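To: lodeck-users
Subject: Re: [lodeck-users] finger pads walking loose after a week of towels

Hello all, and hello especially to the person who sent this from Kerkska in the small hours (I saw the time on it, please get some sleep!),

> We have the Lodeck cell set up for folding practice, towels and small
> cloths mostly. Since December one finger keeps working loose. I snug
> it up in the morning and by late afternoon there is play at the tip
> again, enough that it misses the towel hem one try in ten or so. I have
> swapped the screws twice. Is it the finger, the carriage, or me? Also
> the wrist camera view seems to have shifted a little and I can't tell
> if the two things are related.

I don't think it's you. We went through nearly the same thing on our cell last winter and I kept notes, so let me pass along what I have, and forgive me if I wander a bit.

First, please don't tighten those screws any more until you've had the finger off. I know it's tempting, I did it myself for the better part of a month, and all I managed was to squash the plastic under the screw heads. Once it's squashed the screw feels tight on the wrench and still lets the finger rock. Power the gripper down, take the finger off, and look at the face that sits against the carriage. If you see a shiny ring around each hole, that finger has been moving for a while.

Then clean the seat. Ours was packed with lint. Terry cloth sheds like a cat, and the fluff gets down behind the finger and makes a springy little mat. You tighten down on the mat, the mat packs flatter through the day, and by late afternoon you've got your play back. I use a dry paint brush and then a wooden toothpick for the corners. No oil anywhere near it, please, or you'll be making felt.

Put the finger back with the carriage half open so you can get the wrench in straight. Start both screws by hand, bring them up a little at a time, and wiggle the tip between turns. When you're happy, run it open and closed for a while with nothing in it and check again. On ours the cycle counter read 1,758 when I did the first cleaning, and it had only gone up by 148 when the play came back, and that was how I learned I'd left lint in one corner. Since doing it properly we've had no trouble, and we now brush it out at the end of every day we run towels. It takes less time than making the coffee.

As for your camera, I'd treat it as a separate matter, but do it in the same sitting. A loose finger won't move the picture, though leaning on the wrist with a wrench certainly can! What I do is park the arm over the table in the same pose each time, save one wrist view, and compare it with the last good one. I look at where the fingertip lands and whether the far edge of the table crosses at the same slant. If the finger has moved and the table hasn't, look at the finger. If both have moved together, go check the camera mount before you touch anything in the software.

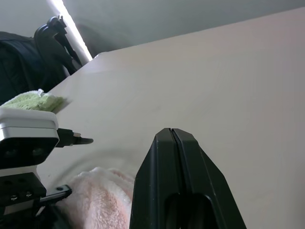
Wrist view on our cell, with the finger in front and the pink towel on the table.

Scuffs along the edges of a finger don't bother me, by the way. A crack does, so run a fingernail down the sides while you have it off, and go slowly near the cutout, where it would be easy to miss one. If you find one, retire the finger. The Famumis spares fit ours with no filing, and the Duda ones needed a touch of sandpaper at the seat but have held up fine too. We're on pair number 19 of one kind or another, counting the ones I ruined learning all this, so you are in good company.

Would you let the list know what you find behind that finger? I'd love to hear whether it's lint, and if it isn't, send a picture of the seat and we'll all have a think about it together. And if anybody has found a towel that doesn't shed, I would be very glad of the name of it.

Warm regards from the folding bench

--
lodeck-users mailing list
Please trim your quotes when replying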